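Thread on the paper-and-foam costume build for this October. Group costume, four people, theme is a weather station: barometer, rain gauge, wind vane, and one cloud. I built the barometer and the cloud. Posting the numbers while I still have the notebook open.

Pattern source: the Nendau box-body template, size large, printed at 100 percent. Check the scale bar on page one with a ruler. My first print came out at 97 because the print dialog had "fit to page" on by default, and I lost a set of tabs to that.

Material for the shells is 6 mm EVA foam. Skasteo sells it in rolls and in interlocking floor squares. Get the roll. The squares have a texture on one side that shows through two coats of primer, and the joints land wherever they want.

Total cut pieces for the barometer: 62. That includes the bezel, which is 24 identical wedges. I cut one wedge from cardboard and traced it. Tracing from a traced piece adds the width of the pen line each time, and 24 of those is enough to keep the ring from closing.

Adhesive: contact cement, both faces, wait until it no longer strings when touched. Mine took 11 minutes in the garage in September and closer to 20 in October. Go by touch. Hot glue works for anything that will not bend. It let go at both shoulder straps during the first fitting.

The needle runs off a small hobby servo behind the dial. It sweeps from STORMY to FAIR when I press a button in my left glove. The wire goes up the sleeve with slack at the elbow - measure that slack with the arm straight overhead, then add a hand's width.

Sizing for doorways. Our front door is 35 inches clear. The dial is 31. The bathroom door at the party venue was 28, so the dial hangs from two side-release buckles and comes off in a few seconds. Put the buckles where you can reach them yourself.

Color. I wanted one sky palette across all four costumes so they read as a set from across a room. We settled on a pale blue base with white and a little lavender streaked in while the base was still wet. Accents are mustard yellow.

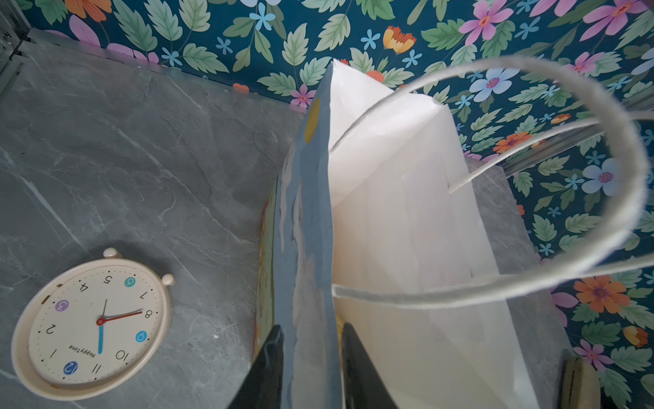
Pale blue, white and lavender streaks, mustard dot. Same family as our palette.

Paint was the Mughal flexible acrylic line, three thin coats over primer, sponge for the streaks. Thick coats crack at the hip where the foam folds when you sit. I know this from the rain gauge, which was painted by someone in a hurry and has a crack the length of a pencil.

Cloud next. The core is a hooped petticoat frame worn at chest height, covered in quilt batting. Batting weighs very little until it rains. Ours got two coats of fabric waterproofing spray, outdoors, and still gained weight in the drizzle between the car and the door.

Lightning is a string of warm white LEDs inside the batting, on a controller board with a random flash routine. Random alone looked like a bad connection. What worked was a burst of two to five flashes, then a pause of 4 to 15 seconds. I can post the sketch if anyone wants it, it's short.

Battery: one USB power bank for the cloud, a separate one for the barometer servo. Some banks shut off when the load is too small, and the servo at rest is too small. I added a resistor to keep it awake. It gets slightly warm, so mount it away from the foam.

Cost for all four costumes, receipts added up: 291 dollars. Foam and paint were more than half of that. Electronics were cheaper than expected as most of it came out of my parts drawer, and I did not count the parts drawer.

Time is harder to report. I logged my own hours on the barometer only, and it came to about 62, same as the piece count by coincidence. Sanding seams was the largest single item. Seam filler before sanding cuts it down a lot - I started using it on piece 40.

We entered the group contest at the Plaltenwood costume night and got second. First place was a working car wash. It had bubbles. No complaints about the ranking.

Step count on my phone at the end of the night was 3262, all of it in foam. Ventilation was the weak point. For the next one I'm cutting a slot under each arm and putting a 5 volt fan at the back of the neck.

Two corrections to the above from the rest of the group. The wind vane used 4 mm foam, not 6. And the drizzle was apparently rain.

Templates for the bezel wedge and the servo mount go up once I redraw them at the right scale. Probably in November.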